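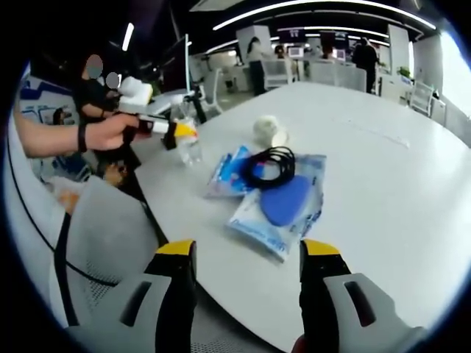 Budgeting for hand-held grippers: how many pairs, and what else do I need to put on the order?

Posted by Aslı Bilgin, 2018-08-28

I have been asked to put together an equipment budget for a small data collection project and I would like a check on my numbers before they go to our finance office.

The plan is to have people pick up, sort and pack small everyday goods on office tables using hand-held grippers, one in each hand. The recordings are then used to train a pair of arms which we will not be buying until next April. So for now it is only the hand-held part.

We have two quotes. Soltar wants 2,512 per pair, with the cameras fitted and calibrated. Prelora is cheaper per pair but sells the cameras separately and will not say how long the calibration takes. I have money for four pairs from Soltar, or five from Prelora if I leave out spares.

What I don't know:

How many pairs can be in use at one time in an ordinary open-plan office? We have large white tables and the other staff would be working in the same room.

Do the fingertips wear out, and should I budget for them separately?

Is there anything people usually forget?

Thank you.

Değirmenci

We went through this last year, with a different supplier, so take the prices with some caution.

Buy fewer pairs than you can afford. We bought six and never had more than four in use, because the people were the limit. Somebody has to reset the table, check the recordings and swap the batteries, and one person can look after two stations at most. If you have one such person, three pairs is right: two working and one spare. A spare pair sounds like a waste until a finger joint goes stiff and you lose a week waiting for the courier.

On tips, yes, they wear. It depends on what you pick up. Soft packaging is kind to them, cardboard edges and cable ties are not. We changed ours every 9 days of full use. A set cost us 41, so over a few months it is a proper line in the budget and should be shown as one. Ask Soltar whether the tips are sold alone or only with the whole finger. That made a large difference for us.

Things we forgot the first time:

Storage. The recordings filled our disks much faster than planned. Work out the size of one hour from a test recording and multiply – don't use the figure in the brochure.
Wrist straps, in two sizes.
Longer cables, if your units charge at the table.
The goods themselves. We spent 215 on household bits and pieces and then had to buy more, as bags tear and boxes lose their shape with handling.
Matt table covering. Glossy white tops reflect the ceiling lights and our tracking dropped out over them. Test yours before ordering anything, it may be fine.

As for sharing the room, talk to the other staff early. Some will not want to be recorded at their desks at all. We blurred faces afterwards, which took staff time that I had not put in the budget. If you can turn the tables so the cameras mostly face a wall, do that.

derkanora_ltd

Get the Prelora ones. Five is more than four.

Aslı Bilgin

Thank you, Değirmenci, that is very useful. I have changed the request to three pairs from Soltar, with the fingertips, the storage and the blurring time as separate lines. Soltar say the tips can be bought alone, in packs of four. They will also lend us one pair for a fortnight, so I can test it over our tables first.

One more thing if you are still reading. Did you insure the units separately, or were they covered with the rest of the office equipment?

Değirmenci

Covered with the rest, but we had to give the insurer the serial numbers and say that they would be used in the building only. Ours wanted that in writing before the delivery date.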